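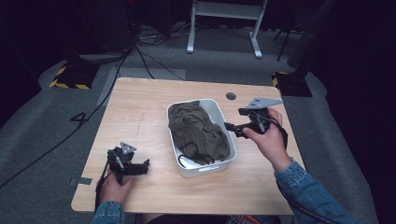
Slide 1. Green top, white tub, my whole argument.

2018-09-12
By Brayan Condori

Speaker notes: "The Tub by the Door"

Wait for the chairs to stop scraping. Say hello. Thank Abelardo Ríos for the introduction, whatever he has said.

Start with a confession. I own 12 storage boxes and I bought nearly all of them to avoid folding something. Pause. If no one laughs, move on quickly.

Main point: a tub with no lid is a place where clothes wait. We tell ourselves it is storage. Back in July I moved a jumper from one tub to another and called it a morning's work.

Next slide. Let them look at the heap before speaking. Ask who has one at home. Keep my own hand up longest.

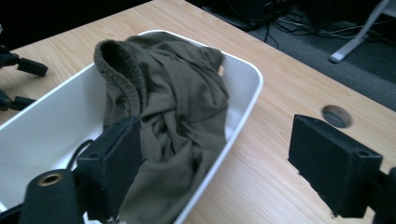 Part 2: Clearing the table

Tip the lot out. Cables go in a drawer, clothes get folded, and the tub goes under the stairs where it can't tempt anyone. Allow 15 minutes. My sister in Cárdenas says five, but she has never met my cables.

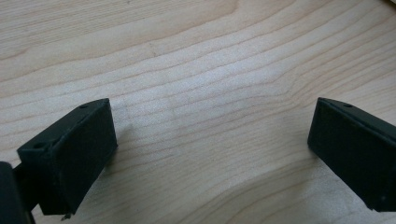

My rule for the end of the day is that the table gets its top back. It sounds grand for a bit of tidying, but a clear surface is pleasant to live with, and you get to see what you paid for. Look at the grain on this one, those long shallow curves. Under a jumper they do no good to anyone.

Questions. If the man from Ernumby asks about vacuum bags again, look at the clock.

Contact: Prurkeleck Home Talks | Copyright Prurkeleck | Back to top

Comments (3)

Trorka: Tried the stairs. There were already tubs under the stairs.

M. from Ernumby: I still think vacuum bags deserve a slide.

Abelardo Ríos: My introduction was excellent.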